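Week 11 – Eating with the seasons
Notes for the evening class, Nadhirah Chin

Last week I went on far too long about storage, so I'm keeping this one short! Please read chapter 12 of Granemo before we meet, or at least the part on ripening.

Some fruit carries on ripening after it's picked and some just sits there. Plums soften nicely in a paper bag on the counter. Mandarins don't get any sweeter, so taste one before you buy a whole sack. Chestnuts (yes, botanically they count as fruit – Afiq asked) dry out fast and want the fridge. 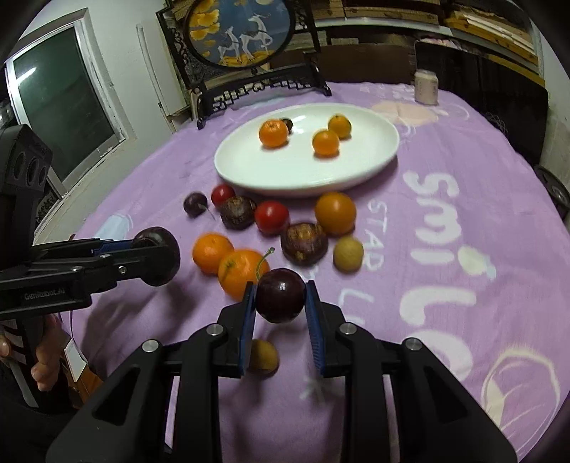

Plum first, then chestnut and mandarins.

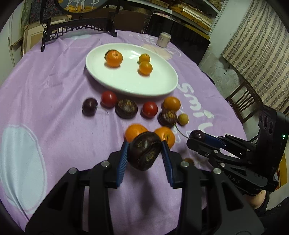
For next time
Bring one thing that's in season where you live, and a note of what you paid for it.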